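Two-Arm Tabletop Cell: Frequently Asked Questions
Provton Facility, Room 405

This page answers questions commonly received from new operators of the two-arm kitchen cell. It covers daily setup, routine care and minor repair. Requests outside its scope should be sent to the cell supervisor, Arūnas Strazds.

Who may operate the cell?

Operators must have completed the Ceseck induction and must be listed on the access sheet at the door. Visitors may watch from behind the floor line. Powering the arms, jogging them by hand or changing gripper fingers is limited to listed operators.

What is the correct order for starting up?

Check that the emergency stop is pressed in. Turn on the wall supply, then the left arm controller, then the right. Wait until both controllers report ready on the console before releasing the emergency stop. If only one reports ready, press the emergency stop again and restart both. Do not run a single arm on this cell unless the other has been parked and locked out.

Do the arms have to be homed every day?

Yes. Homing is run once after each cold start and again after any collision stop. Clear the middle of the table first. The right arm moves first and the left arm follows after it has parked. An operator must stay within reach of the emergency stop for the whole routine.

How should the table be laid out?

The pan goes in the middle of the table with its handle toward the operator side. The glass bowl is placed to its right, within reach of the right gripper, and the toaster oven stays at the right edge. The mug tree stands at the far side and the dish rack is kept on the left. Outlines for each item are printed on the layout sheet kept in the Rudavham binder. Items that have drifted from their positions should be returned before the next run begins.
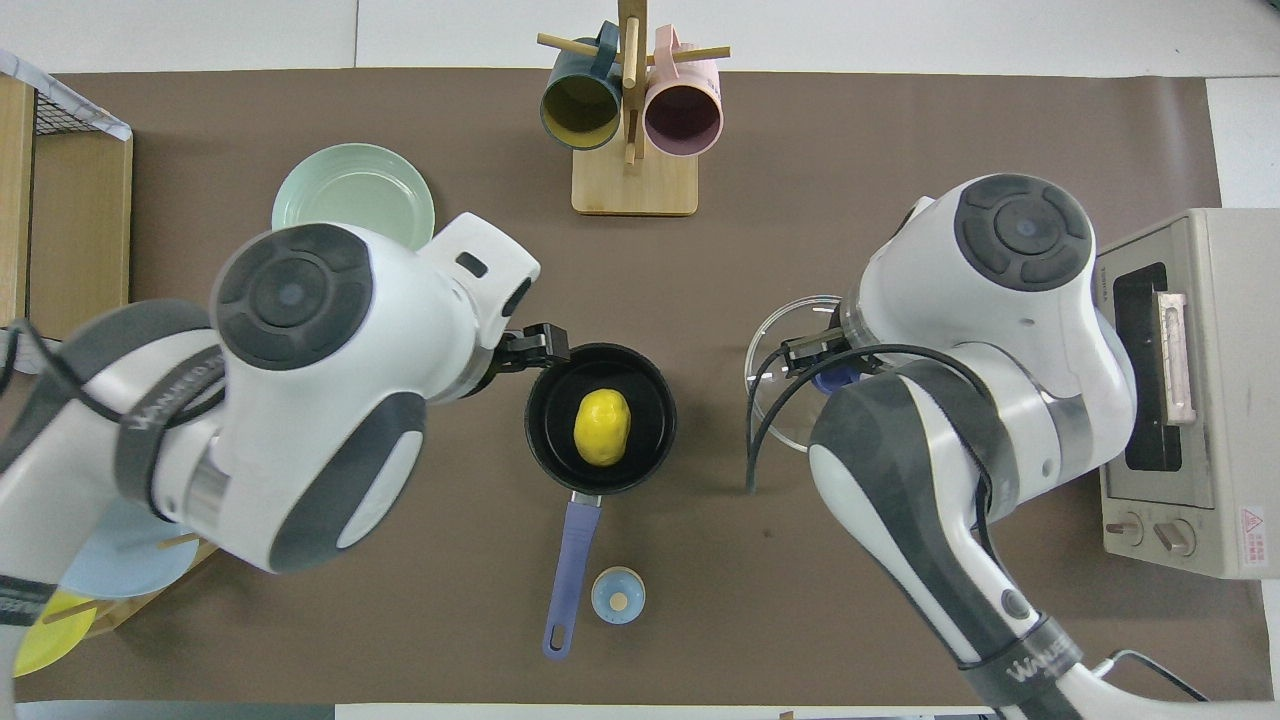

Kitchen layout with both arms over the table, the left gripper at the rim of the pan and the right gripper above the glass bowl.

Is the toaster oven connected?

No. It is used for door and knob tasks only, and its plug is kept capped. The same rule applies to any appliance added to the table later.

What should I check on the cables?

Inspect the outer cable on each arm from the base to the wrist before the first run. It should have enough slack for the wrist to turn fully in both directions without pulling. Look closely at the gripper cables on the right arm, as these can drop low enough to catch on the rim of a bowl. A hanging loop is to be gathered with a soft strap. Plastic zip ties must not be used at the wrist. Any cable with a cut or flattened jacket is taken out of service the same day.

How are the grippers cleaned?

Press the emergency stop, then wipe the inner faces of the fingers with a lint-free cloth and a small amount of isopropyl alcohol. Let them dry before closing the gripper. Do not spray cleaner directly on the gripper body. Worn finger pads are replaced in pairs, and the gripper must be calibrated again afterward.

How often is the cell serviced?

Finger pads are inspected every 200 hours of arm time and the joint fasteners are checked with a torque wrench at the same visit. A full service is carried out at 2000 hours, or in February, whichever comes first. Hours are read from the console and entered in the service log by the operator closing the session.

One gripper does not close fully. What should I do?

Look first for debris between the fingers and for a loose pad. If both are clear, run the gripper calibration from the console. Calibration may be repeated up to 2 times. If the fault remains, tag the arm, record the error code and stop using the cell. The gripper body is sealed and is opened only by the service technician.

The left and right arms seem to disagree about where an object is. Is this a fault?

In most cases the base of one arm has shifted slightly. Check the clamp bolts at both bases, then run the shared alignment routine in the Abugri console using the calibration plate. Do not correct the difference by editing position values by hand, as this hides the shift from the next operator.

How is the cell shut down?

Remove any object held in a gripper, send both arms to park and press the emergency stop. Turn off the controllers and then the wall supply. Return loose items to their layout positions and complete the log entry.

Where are spare parts kept?

Finger pads, straps and fuses are in the gray cabinet outside Room 405. Controllers and complete grippers are held by the supervisor and are issued against a fault report.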